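Wamanik insertion set: data card

Version dated Jan 31, 2026. Contains 678 recordings of a robot arm working with a shape-sorter block in a grey bin. Recorded at the Dendemlow packing hall, where 51 people work on the fitting line.

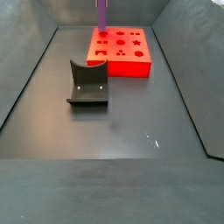
Fixed view: red sorter block and black bracket.

Why it was made

Fitting parts by hand is the job most often linked to sore wrists here. The set is for training a cell to take over the simplest fits. Staff on those stations move to checking and rework on the same pay grade. 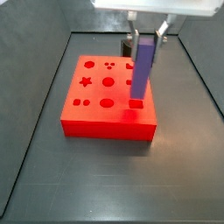

Fixed view: gripper holding a purple block above the red sorter block.

Operators who steer the arm had 60 minutes of training each. They can stop a session at any time, and speed is not used in appraisals.

Files

train/ 400 recordings
test/ the remainder

Each recording has fixed and wrist views.

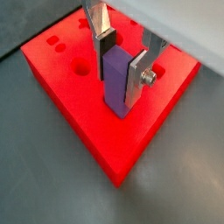 Names and voices are removed before release. Questions about shift changes go to Ward Visser, not to the data team.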